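Ticket: Kitchen pack, red ball won't go into the sink cleanly
Product: Stornden simulator, two-arm kitchen pack
Status: waiting on customer
Opened by: Rakiya Adeleke

Rakiya, 9:40 am
Hi again! So we're on the trial of the kitchen pack and mostly I love it, the sink room especially. But I'm stuck on the ball task. I set it to 100 runs overnight and the log flags "object overlap" on nearly every one, always the ball against the basin. I haven't touched the sink model. I did bump the ball scale up a while back (to 140 percent, because the default one looked tiny to me) and I'm wondering if that's my whole problem.

Kamala, Stornden support, 10:15 am
Hi Rakiya, thanks for the log, that saved me a bunch of asking! Yep, the scale is my first guess too. When you change it in the side panel, the visible ball grows but the collision shape keeps its old size until you hit Rebuild. Could you do these in order?
1. Put the ball back to 100 and press Rebuild.
2. Turn off "random start" for the food items.
3. Run it 2 times and send me a still from the second one.

Rakiya, 11:05 am
Did all three. The overlap warnings are gone, yay! The ball still looks pretty big in there to me, and now I'm also seeing a bread roll up by the blue window where I'd expect it on the counter. Is that the same bug or a new one? Still attached.
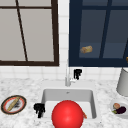
Second run, red ball at the sink, both grippers in view

Kamala, 11:30 am
Got it, thank you. I'd treat the roll as a separate thing, so I'm opening a second ticket for it and you don't need to do anything there yet. There's also something orange near the window at the far right, so I'll put that in the same ticket. For the ball, please leave the scale alone and try the full 1000 steps with the food still fixed. If the log stays clean, turn random start back on and tell me which item complains first.

Rakiya, 11:42 am
Will do, starting it now. And if I do want a bigger ball later, is it just scale, then Rebuild, then save?

Kamala, 11:50 am
Yes, in that order, and save it under a new name so the pack update in June doesn't overwrite it.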